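How a Pet's Microchip Works
Aststead Animal Center: Learning Pages for Young Readers 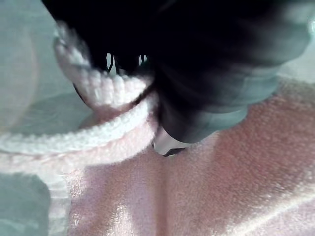
A black gripper, blurred by movement.

Many dogs and cats carry a tiny object under their skin called a microchip. It helps people find out where a lost pet lives. These pages explain what a microchip is, how it gets there, and what it can and cannot do.

What is a microchip?

A pet microchip is a very small electronic part inside a smooth glass cover. The whole thing is close to the size of a grain of rice. Inside the cover are a chip, which stores a number, and a thin coil of wire, which works as an antenna.

The number is the only thing most pet microchips store. It is usually 15 digits long. No two pets should ever have the same one. The chip does not hold the pet's name, the family's address, or a picture of the pet. Those details are kept somewhere else, as you will read below.

Does it need a battery?

No. A pet microchip has no battery and is switched off nearly all the time. It can rest under the skin for the whole life of the animal without being charged.

To read the chip, a worker uses a tool called a scanner. The scanner sends out radio waves. When these waves reach the coil of wire, they give the chip a small amount of power. The chip wakes up and sends its number back to the scanner, where it appears on a screen. When the scanner is moved away, the chip goes quiet again.

The radio waves used for this work only over a short distance. The scanner must be held close to the animal and moved slowly over its body. A worker will usually begin between the shoulders, then check the neck, the sides, and the front legs, as a chip can sometimes move a little under the skin.

How is it put in?

A veterinarian or a trained worker puts the chip in with a needle. It goes under the loose skin between the shoulder blades. The needle is a bit wider than the one used for a vaccine, so the animal may feel a quick pinch. The job takes a few seconds, and most pets do not need medicine to make them sleep for it.

Dr. Dae-han Ok, the veterinarian at our center, asks families to bring a favorite treat to the visit. "The pet should be looking at the treat and not at me," he says. He scans each animal twice. The first scan comes before the chip goes in, in case the animal already has one. The second comes afterward, so that he can be sure the new chip can be read.

Where are the family's details kept?

The chip's number leads to a registry. A registry is a list, kept on a computer, that matches each chip number with a pet and the people who care for it. There are several registries, and each one looks after its own list. The registry at our center is called Garnusik. It holds the records of 4,000 pets in and near Aststead.

A record in Garnusik includes:

The chip number
The pet's name, kind, and color
The name of an adult in the family
A telephone number
A second telephone number, in case the first is not answered

Children may not sign up a pet by themselves. An adult must fill in the form.

The story of Bach

Bach is a gray cat who lives on Grasari Street. One evening in November he slipped out through a side door and did not return for supper. He was wearing a collar when he left, but it came off while he was away.

Two days later, a woman found him sleeping in her garage and brought him to our center. He had no tag and nothing to show who he was. A worker passed a scanner over his shoulders and a number came up on the screen, ending in 669. She looked for the number in Garnusik and found Bach's record. His family was called that same afternoon, and they came to collect him before the center closed.

What a microchip cannot do

A microchip cannot show where a pet is. Some people believe that it works like a map on a telephone, but it does not. A device that shows an animal's location is called a GPS tracker. It is worn on the collar and needs a battery. A microchip can help only after someone has found the pet and taken it to a place that has a scanner.

A microchip also cannot change its own record. If a family moves to a new home or gets a new telephone number, an adult must tell the registry. A chip with an old telephone number may not bring a pet home.

A collar and tag are still important. A neighbor who finds your dog can read a tag at once, and very few neighbors own a scanner.

What children can do

Ask an adult whether your pet has a microchip. If the answer is yes, ask when the telephone number was last checked. You may also ask the veterinarian to scan the chip at your pet's next checkup.

If your pet is lost, tell an adult right away. Do not go out to search alone. You can help by finding a clear photograph of your pet and by writing down where and when you last saw it.

If you find an animal you do not know, do not touch it or chase it, even if it seems friendly. A lost animal may be frightened, and a frightened animal may bite or scratch. Stay back and ask an adult to call the animal center.

Words to know

Antenna: a part that sends or receives radio waves.
Registry: a list that matches chip numbers with pets and their families.
Scanner: a hand-held tool that reads the number on a chip.
Veterinarian: a doctor who cares for animals.

Teachers may print these pages for classroom use. Scanner demonstrations for school groups are given in the Aststead education room and must be booked by an adult at the front desk.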